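4.2 Recording a demonstration by remote control

Use this procedure to record the marker transfer task on the tabletop cell. The cube is a separate pick target and stays on the table during this task.

1. Place the mesh holder, the pink cup and the red cube on the table within reach of the arm.
2. Set the teleop speed to 5 on the Delus controller.
3. Open the gripper fully and hold it clear of both containers.
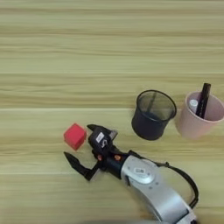
Photo: Abenezer Gudeta / Wurkerska

4. Press RECORD. Wait 2 seconds before you move the arm.
5. Bring the fingers in over the rim of the pink cup. Lower slowly.

CAUTION: Do not let a finger press on the cup wall. If the force light comes on, stop and back out the way you came in.

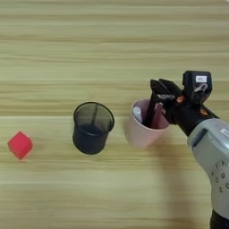
6. Close the gripper until the grip tone sounds, then raise the marker straight up. Keep the wrist angle steady until the marker is clear of the rim.
7. Move to the mesh holder, lower the marker and open the gripper.
8. Press RECORD again to end the take.

NOTE: Takes longer than 700 frames are split into two files. Error 2166 means the controller lost its link; delete the take and start over.

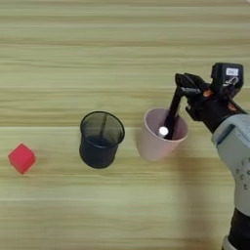

Photo courtesy of Wurkerska

Repeat steps 3 to 8 for each take. Move the containers a little between takes. To hand-guide the arm instead, see section 4.3.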